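4.3 Gripper fingers and arm cable, Bollia two-arm unit

Do this at every finger change, and every Thursday before the first run. Takes roughly 11 minutes if the screws aren't chewed up.

Caution: arms powered down and brakes on before hands go near the fingers. E-stop alone isn't enough.

1. Park both arms low, grippers open. Wait for the status light to go solid.

2. Main switch off. Pull the plug as well.

3. Wipe fingers with a damp cloth. No solvent, it wrecks the black coating.

4. Back out the finger screws, left gripper first. Keep left and right sets in seperate trays, they are not the same length.

5. Fit new fingers. Snug only, then a quarter turn. Don't use the long key.

6. Check the outside cable from wrist to base. Needs slack at every joint. If it's tight at full reach, undo the clips and start again from the wrist.

Note: old Arkik clips fit but they pinch. Bin them.

7. Power on. Home both arms. Stand back untill they stop.

8. Set grip force to 21 for cushions and pillows. 46 is for boxed goods, will mark fabric.

9. Run the soft pick test, program 1000, one arm at a time. Gripper should sink in a bit and hold. If it slips, clean the fingers again before touching the force.

10. Log it on the Romura sheet with your initials. Faults to Higinio Esquivel, same day.

Caution: keep floor leads out of arm reach before step 7. Shiny floors, check the base feet for creep too.

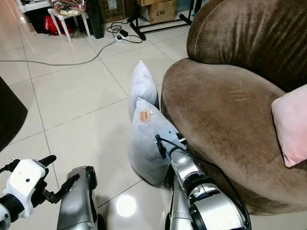
Do I have to redo the homing if I only changed the fingers on one side?

Home both arms every time. The controller drops the stored position for the pair when the main switch goes off, so one side on its own won't clear the fault.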